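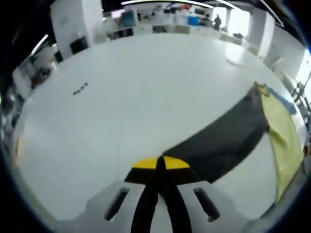

Yellow fingertips take hold of a dark gray cloth at the Bikow shared workshop.

Anahera Sutcliffe had meant to build a lamp. She says so cheerfully, over a mug of tea that she keeps putting down in different places, and she still has the lamp parts in a drawer somewhere. But then her mother's hands got bad, and the folding of towels and dishcloths became a thing that somebody else in the house had to do, and Anahera (who hates folding with a passion) started wondering whether she could hand the job to a machine.

That was in August. She joined Bikow, the shared workshop over the old Lambrakis bakery, on the strength of a flyer and an 18-dollar trial month, and she has been there most evenings ever since.

The gripper you hold in your hand came first. It has the same fingers a robot arm would have, and the idea is that you do the chore yourself with it, again and again, and let the recordings teach the arm later on. "I thought 200 tries would do it," she says. "Rommel laughed so hard he had to sit down!"

Rommel Baluyot has the bench nearest the stairs and had already been through all this with a project of his own, a sorter for buttons. He told her to forget the number and look at her fingertips. Her first pair were hard plastic, printed overnight, and they slid off anything thinner than a bath towel. Kanokwan Jaidee suggested a softer pad, and between the two of them they poured one batch after another until they had something that would pinch a single edge of cloth and keep it. Anahera picked yellow. She likes yellow, and she had the dye.

She is up to 433 tries now, all written down in a school notebook with a column for grumbles. Corners are still the worst of it. A cloth that lands in a heap hides its corners, and you end up lifting it by whatever edge you can get and hoping the rest will hang straight, much as you would with a fitted sheet at the end of a long day.

The arm itself is waiting at home, still in its crate, and her mother has taken to resting the mail on it. Anahera wants to have it bolted down before winter. The lamp, she says, can wait a while longer.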